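Slide 1. Sorting returns at the Akport toy library. Speaker: Ese Sani. Thank Tekle Yilma for the catalog data.

Slide 2. Scope: 213 titles, 600 loans, March only. Puzzles have the highest rate of incomplete returns.
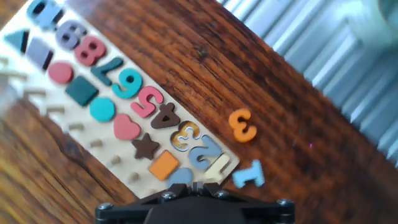

Number puzzle with the 3 slot empty.

Define "incomplete": any part on the catalog card that is absent at check-in. Damage is logged separately. Pause for the table.

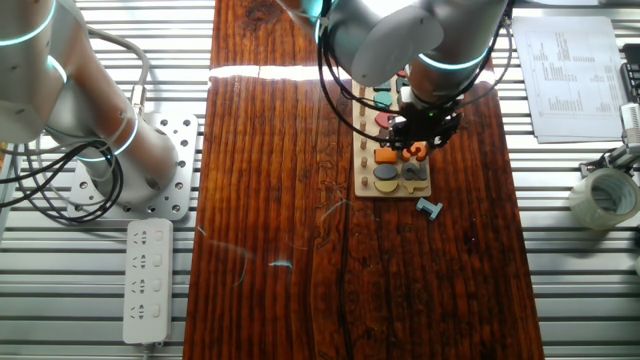
Slide 3. Old check-in relied on weight. Small parts fell below the scale's tolerance, so sets passed when they should have failed.
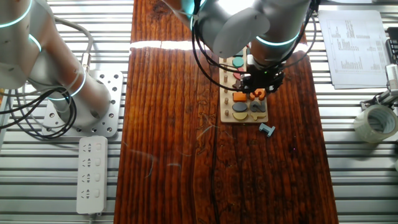

Slide 4. New check-in uses a parts list inside the lid. Ekene Etim wrote the Gastari export. Mention the duplicate record problem, skip the details if short on time.
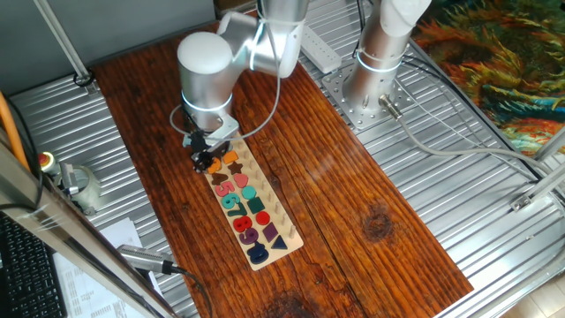
Expected question: Does a set go back on the shelf with a part missing?
Only if the part is not needed for play, and the card is amended first.

Slide 5. Open items: label stock, Buckley branch rollout.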